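Deux pinces, un gobelet : ce que la main nous apprend encore

Essai comparatif de préhenseurs pour objets souples, mené dans une salle de réunion 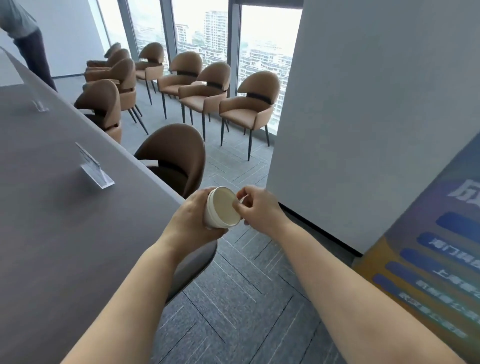
Le gobelet en carton est un mauvais client pour un robot. Il pèse presque rien, il se déforme dès qu'on le serre, et son bord roulé glisse sous les doigts de caoutchouc. Une personne le tient d'une main et pince le bord de l'autre sans y penser. Quand on demande la même chose à un bras, il faut régler la force, la vitesse, l'angle d'approche et souvent recommencer.

J'ai passé plusieurs journées avec deux préhenseurs du commerce. Le premier, le Serari, est une pince parallèle à deux mors, électrique, avec une mesure d'effort dans chaque mors. Le second, le Warrier, utilise trois doigts souples gonflés à l'air. Les deux étaient montés tour à tour sur le même bras, commandés par le même contrôleur Pornidow, et guidés par la même caméra fixée au poignet. L'atelier Wasell, qui intègre des petites cellules pour la restauration collective, m'a prêté le matériel et un technicien pour le montage. Il n'a pas relu cet article.

La tâche de référence est simple à dire : saisir un gobelet debout sur une table, l'incliner, le présenter à un deuxième outil qui touche le bord, puis le reposer. Avant de programmer, nous avons enregistré les mêmes gestes faits par des personnes, avec une caméra portée à la tête. Je croyais que cette étape serait une formalité. Elle a changé toute la suite de l'essai.

En regardant les enregistrements, on voit que la main gauche entoure le gobelet par le côté et que la droite travaille sur le bord avec le pouce et les autres doigts. La main qui tient n'est pas immobile. Elle cède un peu quand l'autre tire, et elle revient. Dans nos premiers programmes, au contraire, la pince tenait une position fixe, comme un étau. Le résultat était un gobelet ovale, puis un gobelet plié.

La pince à deux mors

Le Serari arrive dans une valise rigide avec deux jeux de mors, l'un plat, l'autre légèrement creusé. Je conseille de laisser les mors plats dans la valise. Sur un cône en carton ils touchent seulement une ligne, et le gobelet pivote autour de cette ligne au moment où on l'incline. Avec les mors creusés le problème disparaît presque, à condition de saisir au tiers supérieur, près du bord, là où le carton est le plus raide.

La mesure d'effort est bonne. On peut demander une fermeture jusqu'au contact, puis une consigne faible, et la pince la respecte. Elle est par contre lente à réagir quand la charge change. Si l'outil opposé tire sur le bord, les mors laissent partir l'objet avant d'avoir corrigé. Nous avons contourné cela par une astuce peu élégante : le bras lui-même avance de quelques millimètres pendant la traction. Cela fonctionne, mais il faut l'ajuster pour chaque taille de gobelet.

Un détail qui compte pour ceux qui câblent : le connecteur sort sur le côté et non à l'arrière. Dans certaines orientations du poignet, le câble passe devant la caméra. Nous avons perdu une matinée à chercher un défaut de vision qui n'en était pas un.

Les doigts souples

Le Warrier donne tout de suite une meilleure impression. Les trois doigts se posent autour du carton et l'enveloppent, un peu comme la paume. Même quand l'approche est décalée, la prise se fait. Pour incliner un gobelet vide, je n'ai rien trouvé de plus tranquille.

Les difficultés commencent après. L'air se comprime, donc la position exacte du gobelet dans les doigts n'est jamais connue. Le deuxième outil doit chercher le bord avec la caméra à chaque fois, et la caméra n'aime pas un bord blanc devant une fenêtre claire. Par ciel couvert, la lumière diffuse efface le contour. Il a fallu baisser l'exposition, puis la remonter quand le bras se tournait vers la table grise.

Il y a aussi le bruit. Le compresseur se met en marche sans prévenir, et dans une pièce où des gens travaillent il devient vite pénible. On peut l'éloigner avec un tuyau plus long, mais la fermeture devient alors plus molle.

Les chiffres

Sur l'ensemble de l'essai, le contrôleur a enregistré 3487 cycles, les deux préhenseurs confondus. Parmi ceux-ci, 713 ont été interrompus avant la dépose, et plus de 170 l'ont été à cause de la vision seule. Je donne ces valeurs avec prudence. Les premiers programmes étaient mauvais, et ils pèsent lourd dans le total.

Le contrôleur Pornidow mérite quelques mots. Son interface permet de changer d'outil sans redémarrer, et le journal des erreurs est écrit dans une langue compréhensible, qualité rare. En revanche, la fonction d'enregistrement du mouvement garde seulement la position de l'outil. Les efforts sont stockés dans un autre fichier, avec une autre horloge, et c'est à l'utilisateur de les aligner. Wasell m'a indiqué qu'une mise à jour est attendue pour janvier.

Lequel choisir

Pour déplacer des gobelets d'un point à un autre, je prendrais le Warrier. Il pardonne les erreurs et il marque très peu le carton. Pour toute opération sur le bord – poser un couvercle, détacher une languette, séparer deux gobelets emboîtés – le Serari avec les mors creusés reste plus sûr, parce qu'on sait où se trouve l'objet.

Je n'ai pas essayé les gobelets pleins. L'atelier préparait un bac de protection pour l'électronique du poignet, mais il n'était pas prêt à la fin du prêt. Les doubles parois manquent aussi à cette comparaison, de même que les gobelets humides, sur lesquels j'attends des doigts souples un comportement assez différent.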